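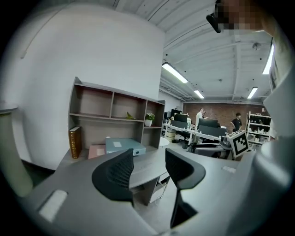

*Mesh chairs at the gray desk in the shared office at Briltwood, with the open bookshelf against the curved wall and the long desks behind it.*

## Shared office at Briltwood opens more desks to local workers

The shared office on the second floor of the Briltwood building is taking new members again, after a spring in which the front part of the room was rearranged and the opening hours were extended into the evening.

Members can now use the desks from 7 a.m. to 9 p.m. The old closing time was 6 p.m., and it had been the most common complaint in the comment book, according to Delia Iordache, who manages the office for the building's owner, Rivberg.

"People with regular jobs wanted to come in after dinner and do two hours of their own work," Iordache said. "We were locking the door just when they could get here."

A monthly desk membership costs $79, the same as last year. A day pass is $12 and can be bought at the front desk or by phone. Neither one ties a person to a particular seat, though Iordache said most regulars have picked one anyway and tend to be left to it.

The office has 56 members at present. They include two bookkeepers, a translator, several students finishing degrees, and a pair of brothers-in-law who run a roofing business and come in to do their estimates. Rivberg has set a ceiling of 80 and will start a waiting list if it gets there.

### What has changed in the room

Most of the work was done in May, over two weekends, with the office open in between. The large gray desk was turned so that people sitting at it no longer have their backs to the door. The open bookshelf, which used to stand by the stairs, went over to the curved wall.

Stella Husar, a translator who has been a member for three years, had asked for the shelf to be moved.

"You couldn't get past it with a bag on your shoulder," she said. "Now I can see what is on it."

The shelf has collected things. There is a small green figurine on the upper part and a potted plant with pale flowers in a white pot. A thick brown book with gold lettering leans at one end of the lower level, beside a pink box. Members may leave books and small items there as long as they don't fill the cubbies, which are meant for bags during the day.

The long white bench that runs toward the back wall stayed where it was. Members can plug their laptops into the monitors there, and those seats are the first to go in the morning. Iordache has asked people not to hold one with a coat or a cup if they are going out for more than half an hour.

Some of the chairs are new to the room as well. They were bought used from Ruiz-Ortega, an office furniture dealer across the river, which was clearing stock from a closed insurance office. Rivberg paid $600 for the lot, delivery included. Two arrived with loose arms and were fixed on site by Octavian Cozma, who does repairs in the building.

### Cables and noise

Wiring was the slow part. The power strips used to run across the floor between the rows, under rubber covers that curled at the ends. Balex, the electrical contractor, put in additional outlets along the wall and beneath the desks, and the floor covers have been taken up. A few loose cables still need to be clipped in place – Cozma said he would get to them once he had the right size of clip.

Members are split on noise. The office has no phone booths, and calls are taken either in the hallway or at the small tables away from the long bench. Husar would like a rule against video calls before noon. Costel Cozma, Octavian's cousin and one half of the roofing business, would not.

"I'm on the phone all day, that's the job," he said. "I go out in the hall when it's a long one. If it's two minutes I'm not going to get up."

Iordache said no rule is planned. A sign asking for short calls and low voices went up by the door last month, and she wants to see how that goes through the summer.

A small meeting room down the hall can be booked by members at no charge for up to two hours a week. It seats six. Bookings are made on the paper calendar outside the room, and a slot not taken up within 15 minutes goes to whoever is waiting.

### Parking and access

Parking remains the other sore point. The lot behind Briltwood has spaces for tenants on the first floor only, and cars belonging to office members have been ticketed there. Street parking on the north side is free after 5 p.m. Rivberg has asked the owner of the lot next door for a price on 10 spaces but has not had an answer.

The elevator is working again following repairs in the spring. Anyone who needs a lower desk or a seat close to the elevator can ask for one when signing up, and it will be kept for them.

Brândușa Furtună, who teaches evening bookkeeping classes on the first floor, has signed up for the later hours. She used to mark papers in her car between classes.

"I have a desk and a light now," Furtună said. "I'm home 40 minutes earlier, too, with the marking done."

### How to join

New members can sign up at the front desk on any weekday between 9 a.m. and 4 p.m. Photo identification is needed, along with the first month's fee. There is a $15 deposit for the door card, returned when the card is handed back. Memberships run month to month and can be stopped with 30 days' notice.

Visitors who want to look at the room first can come by during the same hours. Day passes bought on a first visit will be taken off the first month's fee for anyone who joins within the week.

The office will close at noon on the day the carpet in the hallway is replaced. A notice with the date will be posted by the elevator.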